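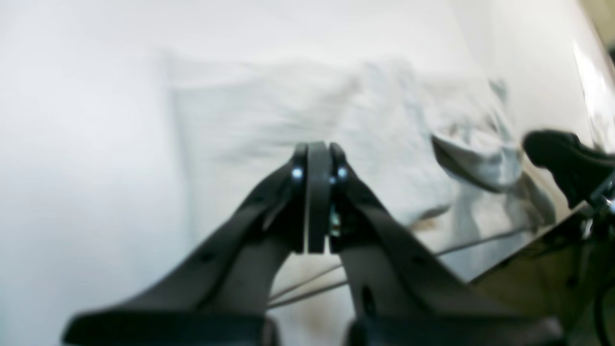 Home | About us | Courses | Workshop | Contact

About Raptis

Raptis is a small training school in Asine for people who want to teach a robot with their own hands. We do not teach programming in the usual meaning. Our students learn to show a task: they hold the arm and lead it through the movement, or they drive it from a distance with a second arm, and the robot records what was done. Later a model learns from these recordings. The quality of the model depends very much on the person who made them, and we think this person deserves a good education.

How we started

The school began as an evening course in one room. We had 2 arms and a folding table, and the first group came mostly from laundries, sewing shops and a hotel. They knew fabric very well and knew nothing about robots. After some weeks they gave better demonstrations than our own engineers, who were always too fast at the moment of closing the fingers. From this experience we took our method, and we still keep it.

What we teach

The base course takes 2 weeks. In the first days the student only moves the arm and stops it, many times, until the hand becomes quiet. Then comes the gripper: how to open it just enough, how to come near the object, when to close and when to wait. We begin with soft materials. A sheet never lies the same way two times, so the student has to look at the cloth and cannot repeat a movement from memory.

In the second part the student works by remote control, with the view from the wrist camera. It is a difficult view at the beginning. The fingers take a big part of it, the cloth goes in and out of focus, and white fabric under a strong lamp can lose all its folds. We ask students to speak aloud what they see before they move. It feels strange for one day, and after that most of them do it without being asked.

We also teach the less exciting work – naming the recordings, marking the failed attempts, deleting what is not useful, writing a short note when the light or the table was changed. A failed attempt is kept if the student corrected it well, for example after losing a corner of the cloth and taking it again.

Our software and partners

For remote control we use Zokbridge, our own connection program. It joins the hand of the teacher with the arm and saves the camera views together with the positions of the joints. It is made for training rooms and we do not sell it separately, but former students may use it free of charge for their own projects.

The practical lessons for advanced students are held together with Skolen, a textile workshop in the same street. Skolen gives us worn sheets, towels and covers, and our students prepare recordings for folding and sorting. Until the end of July our students have recorded 2792 demonstrations which passed our check. From these, 538 were made in the workshop and the others in our own rooms.

Who can come

You do not need a technical diploma. Patience is important, and good eyes, or good glasses. We accept left-handed students with pleasure and have controllers for both hands. Lessons are in English and the groups are small, because every student must have enough time with the arm. If you are not sure, please write to us and come for one open afternoon – you can try the arm yourself and ask anything you want.

This page was updated on Sep 20, 2021.

Related pages
Base course: program and prices
Working with soft materials
Zokbridge for former students
Open afternoons at the school
How we check a recording

Raptis, Asine | Contact | Copyright Raptis 2021 | Back to top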